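Home | News | Reviews | Interviews | Submissions

Salleo Prize doubles its entry fee and halves its feedback

2 min read

The Salleo Prize for unpublished fantasy and horror novels will open again in December, and writers thinking of entering may want to read the new rules twice.

Last year 1,257 manuscripts came in, according to the organisers at Gallari Press. Of those, 674 were given what the prize calls "a full editorial response". Several entrants who shared theirs online had received the same four paragraphs with the title changed. One was praised for her dragons. Her book is set on a submarine and has no dragons in it.

This time the fee has doubled, the response has shrunk to a single page, and the press release describes both changes as "investing in our writers". It doesn't say how.
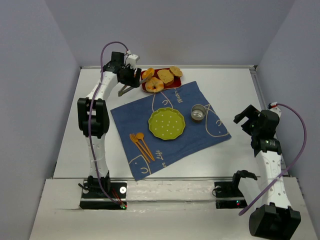

Bread in the red tray, with a green plate set out on the blue cloth.

Bernadette Brophy, who has taken over as head judge, says the complaints were fair and that the readers were stretched too thin.

"People waited months and got very little," she said. "I've asked for every response to be signed by whoever read the book. If we can't manage that, we shouldn't be charging."

It is a sensible promise, but it does not appear anywhere in the published rules. Gallari was asked whether it would be added before entries open and replied that the wording was "still under discussion".

The prize itself is also worth a closer look. The winner gets a contract with Gallari and an advance of £700, to be paid in 3 instalments, the last of them on publication. No date for publication is guaranteed. The winner before last, a haunted lighthouse novel called Woto, has been listed as "coming soon" ever since it won, and its author would only say that she is working on something else.

Gallari also keeps first refusal on the next two books by anyone on the shortlist, including those who don't win. That clause was there last year too, on the final page.

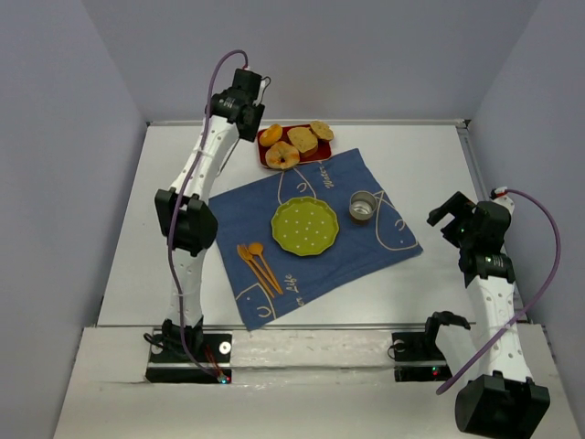 Aoki drops out as sponsor

The audiobook company Aoki, which paid for last year's runner-up prize, will not be back. Gallari called the parting friendly. Aoki did not answer our emails. There is no runner-up prize listed for the coming round, though the poster on the Salleo website still mentions one.

Contact us | Copyright and reprints | Back to top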